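Gotbridge Fiction Q&A
Data card, second release

Summary

Gotbridge is a collection of questions and answers about the plots, objects and characters of fantasy and science fiction stories. Every question was asked by a reader or viewer on the Gotbridge boards and every answer was posted by another member. The release holds 1653 questions, each with at least one answer. It is meant for work on answer retrieval, citation checking and spoiler detection.

Contents

Each record is one JSON object on one line. Fields:

id – string, stable between releases
work – short name of the book, film or series
canon_level – primary, adapted or author_statement
question – plain text, line breaks kept
answers – list, in order of posting
accepted – index into answers, or null
spoiler – true or false
quotes – list of start and end offsets into the answer text

The value author_statement is used when the answer rests on an interview or a letter and the published text is silent. Where a film contradicts the book, the two are treated as separate works and the question is filed under whichever one the asker named. If the asker named neither, work is set to the series name and canon_level is left empty.

Collection

Threads were exported from the boards in September. A thread was kept if it had a question mark or a question word in the title, at least one answer longer than 60 characters, and no open moderation flag. Recommendation requests and "what was that story where" threads were removed. Story identification is a different task and is covered by the Severo set, which uses the same id scheme but shares no records with this one.

Quoted passages from books were cut to 200 characters. The cut is marked with three periods inside square brackets. Answers longer than 3000 characters were left out entirely, as most of them were pasted chapter summaries.

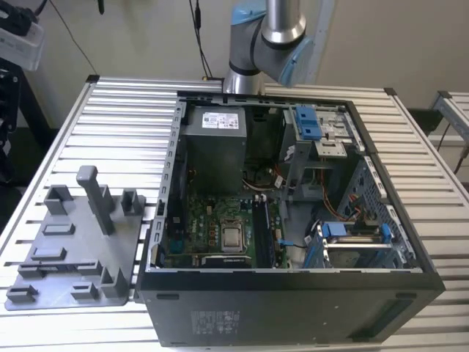 Duplicates were matched on work and on word overlap in the question, then checked by hand. Two questions about the same object are not duplicates if they ask different things: who made a sword and who last owned it are two records. Later threads that only repeat an earlier one were dropped, and any new answers in them were moved to the earlier record.

Annotation

Ditte Fogh wrote the guidelines and labeled the canon_level field. Spoiler labels come from the board's own tags and were not reviewed, so expect gaps in older threads, where tagging was optional. The accepted field reflects the asker's choice. It says nothing about whether the answer is correct, and in several Henare cycle threads the accepted answer is contradicted by a later book.

Splits

train.jsonl, dev.jsonl and test.jsonl. The split is by work, so no work appears in more than one file. The Wollska novels are all in test.

Known issues

Offsets in quotes are counted in characters, not bytes. Italics were lost in export – titles and telepathic speech look the same as normal text. Spelling of invented names follows the poster and varies within a thread. Some answers refer to "the post above", which may have been removed.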